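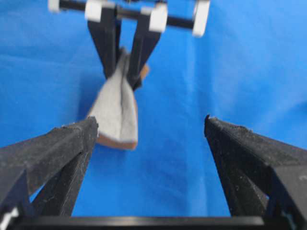 Cakside(ケイクサイド)について

海外のヤングアダルト小説、主にSFとファンタジーを訳して出している小さな出版社です。読み方は「カクサイド」ではなく「ケイクサイド」。電話でよく聞き返されるので最初に書いておきます。

このページ、ずっと「準備中」のままでした。書店さんから「会社概要のURLをください」と言われるたびにPDFを送っていたのですが、そのPDFも古くなったので、まとめて書き直し。細かいところは後から足します。

何を出しているか

十代の主人公が出てくる長いシリーズもの。宇宙船、超能力、滅びた星、学校、家出、きょうだいげんか。そういう本です。対象は中学生から上、上限なし。読者カードを見るかぎり大人の方もかなり多いです。親子で回し読み、というのも。

いまの看板は『Tustari(タスタリ)』シリーズ。海の底に沈んだ衛星都市で育った姉弟が、地上の学校に転入させられるところから始まります。一巻は正直、助走が長い。二巻の後半から止まらなくなります。ここで脱落した方はぜひもう一度、二巻の「送信塔」の章まで。三巻の翻訳は進行中で、刊行時期は決まり次第「お知らせ」に出します。

もう一つの柱がEllery(エラリー)叢書。こちらは一冊完結の単発もの専門で、シリーズに手を出すのがこわい方向け。薄いです。いちばん厚いものでも200ページを超えないように選んでいます。通学の電車で読み終わる厚さ、というのが最初の企画書に書いてあった文句で、今もだいたいそのとおり。

既刊は両方あわせて41点。品切れ中のものも含みます。品切れと絶版は別です、念のため。品切れ本は注文がたまれば刷ります。たまらないと刷れません。すみません。

始まり

代表のPin-yu Hsiaoが、前の会社で担当していたシリーズを途中で打ち切られたのがきっかけです。続きの原稿はもう訳し終わっていた。読者からの手紙も来ていた。でも売上の数字が足りない、と。会社としてはまっとうな判断だったと、本人も今は言っています。当時は相当怒っていたそうですが。

で、辞めて、版権を取り直して、自分で出した。それが一冊目です。初版200部。印刷所の方に「名刺ですか」と言われた部数。書店に一軒ずつ持って行き、断られ、たまに置いてもらい、残りは押し入れ。押し入れの分がなくなるまでにずいぶんかかりました。

そのときの取引書店さんとは今もおつきあいが続いています。駅前の再開発で移転したお店、息子さんの代になったお店、閉めてしまったお店もあります。

社名は、Hsiaoが翻訳の勉強をしていたころに下宿していた通りの名前から。ケーキ屋さんは一軒もなかったそうです。

シリーズは最後まで出します

うちの約束はこれひとつ。始めたシリーズは完結まで訳します。

そのかわり、始めるのに時間がかかります。原書が完結しているか、完結の見込みがあるか。版権が途中で切れないか。訳者さんに最後までつきあってもらえるか。全部確認してから一巻を出すので、話題作に乗るのはまず無理です。映画化の帯もつきません(一度だけつきかけて、映画のほうがなくなりました)。

原作者が続きを書かない場合はどうするのか、という質問をよくもらいます。これはどうにもできません。ただ、その場合は巻末に事情を書きます。黙って止めることはしない、ということです。

訳について

・一シリーズ一訳者が原則。やむを得ず交代するときは、前の訳者さんの用語表をそのまま引き継ぎます。呪文や地名の表記が巻によって違うと、読んでいる側はすごく気になるので。

・一人称は毎回もめます。「ぼく」か「おれ」か「わたし」か。Tustariの弟は一巻の校了直前まで「おれ」でした。ゲラを読んだ中学生から「この子はおれって言わない」と言われ、全部直しました。言われてみればそのとおりで。

・ルビは多め。学年ではなく、話の速さで決めています。追いかけっこの場面で読めない漢字が出てくると止まってしまうので、そこは総ルビに近くなることも。

・造語は訳しすぎない。カタカナで音がいいものは残します。残しすぎだというお叱りも時々いただきます。

・注は原則なし。どうしても必要なら巻末に。

訳文の明らかな間違いを見つけた方は、書名、刷数、ページと行をメールで送ってください。次の刷で直しますし、正誤表にもにも載せます。お名前を載せてよいかも書き添えてもらえると助かります。

下読みの会

刊行前のゲラを、十代の読者に読んでもらっています。謝礼は図書カードと、できあがった本。感想文はいりません。つまらなくなったところに線を引いて、そこでやめてもらってかまいません。どこでやめたか、がいちばん知りたいことなので。

毎年四月に募集します。応募は中学一年生から高校三年生まで、保護者の方の同意が必要です。住んでいる場所は問いません。ゲラは郵送、返送用の封筒もつけます。過去に参加した方が、今は大学で翻訳の勉強をしているという便りをくれました。うれしかったので編集部の壁に貼ってあります。

会社のなか

社員は編集と営業が主で、人数は少ないです。そのぶん兼任だらけ。編集が発送もするし、営業が帯の文句も考えます。訳者、装画、装丁、校正は外の方にお願いしています。各巻の奥付に全員のお名前を入れているので、よかったら見てください。校正者の名前を入れているのは珍しいと言われます。

編集部は2階です。エレベーターなし。階段が急なので、重い荷物の方は下のインターホンを押してもらえれば誰か降ります。一階は倉庫で、見本が置いてあります。見本の閲覧は前日までにご連絡を。突然いらしても、全員出払っていて開けられないことがあります。

受注の管理は「Forex」という社内の仕組みでやっています。為替とは関係ありません。foreign extraの略のつもりで最初の営業がつけた名前で、書店さんへの伝票の右上に印字されているのがこれです。「為替の会社からの請求書かと思った」と経理の方に捨てられそうになったことがあるそうで、名前を変える話は出ています。出たままです。とりあえず、Forexと書いてある伝票はうちのものです。捨てないでください。

書店・図書館のみなさまへ

直取引、取次経由、どちらも対応しています。一冊から。返品の条件は注文書の裏面をご覧ください。去年と少し変わっています。

シリーズの全巻セットは、棚に合わせて巻数をばらしてもお送りできます。一巻だけ多めに、というご注文がいちばん多いです。POPは手書きの原稿をPDFにしたものがあるので、ご希望のサイズをお知らせ下さい。A4とはがきサイズはすぐ出せます。ほかは少しお待ちを。

学校図書館の方。ブックトーク用に各巻のあらすじ(ネタバレなし版とあり版)を用意しています。あり版は先生用です。取り違えて生徒さんに配ってしまったという連絡があったので、今はあり版の表紙に赤字で大きく書くようにしました。

朗読や読み聞かせでのご利用は、非営利で、録画や配信をしない場合も、一度ご連絡ください。原作者との契約が作品ごとに違うため、こちらで確認してお返事します。配信ありの場合はお時間をいただきます。

翻訳の持ち込み

受け付けています。必要なのは、原書の書誌情報、全体のあらすじ(結末まで書いてください。ここをぼかす方が多いです)、冒頭の試訳。試訳の長さは自由ですが、長ければいいというものでもないです。シリーズの場合は何巻まで出ているか、残りの予定がわかればそれも。

全部読みます。返事は遅いです。三か月たっても何もなければ催促してください。催促されて気を悪くすることはありません。むしろ見落としていることがあるので。

創作の原稿は、今のところ受け付けていません。日本語の書き下ろしもやりたい気持ちはあるのですが、手が足りず。始めるときはここに書きます。

よくある問い合わせ

電子書籍は? 作品によります。版権が紙だけのものがあるためです。各書籍のページに、あるものは書いてあります。書いてなければないです。

サイン本は? 訳者さんのサイン本をたまに作ります。お知らせを見ていてください。取り置きはできません。

Tustariの登場人物表がほしい。 しおりの形にしたものが二巻の初回分に入っていましたが、なくなりました。三巻で復活させる予定。姉弟の名前が途中で変わるあたりが表にしにくくて、今もめています。

装画のポスターは? 検討中。検討中が長くてすみません。

見学は? 学校の授業や職場体験なら、少人数で。先生からご連絡ください。

連絡先

メールがいちばん確実です。電話は出られないことが多く、留守番電話も聞くのが翌日になりがち。ファックスは書店さんの注文専用です。感想の手紙は編集部あてに。原作者あてのものは、ご希望があれば要約を英訳してまとめて転送しています。返事が来るとは限りませんが、来たことはあります。

採用は現在していません。アルバイトは発送の忙しい時期だけ、お知らせ欄で募集します。

更新 2021年2月21日(沿革の年表と地図はあとで入れます)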